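Print this article
E-mail this article

Write the Handover Rule Before You Collect the Data
By Evander Ritchie
2022-05-04

Hand-held grippers have made manipulation data cheap to record. Good written procedure has not kept pace, and two-gripper work suffers most from the gap. 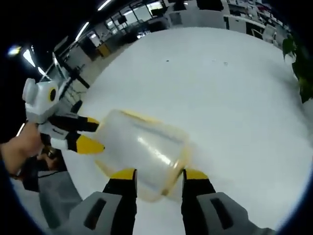 A recording protocol should state what counts as a grasp. The Perron checklist, revised last August, runs to 11 pages and covers clock sync, lens cleaning and file naming. On handover it has one line: "transfer object." An operator with a tipped plastic cup between two pairs of yellow fingertips needs more than that. Which gripper closes first, and how long must both hold before one lets go?

At Lerkton we audited 508 recordings and rejected 111 of them. The common fault was an undefined release - operators had each picked their own moment.

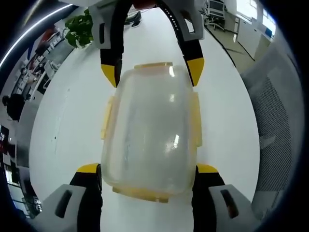

A lidded container with locking clips, held at its corners.

Rigid objects with lids need a separate clause. I would require the contact points to be named in advance, and the state of each clip to be logged before the first grasp. The Clokis draft treats both as optional. They should be mandatory, with 2 permitted grasps per object and no improvising.

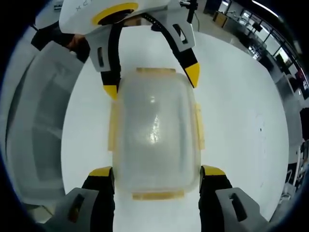 Dale Campbell objects that strict rules produce narrow data, and that a policy trained on identical grasps will fail on the first odd one. The point is fair, but variation can be specified too. Calus does this with a printed schedule of approach angles - the operator follows it, and the log shows which angle was used.

Print this article
E-mail this article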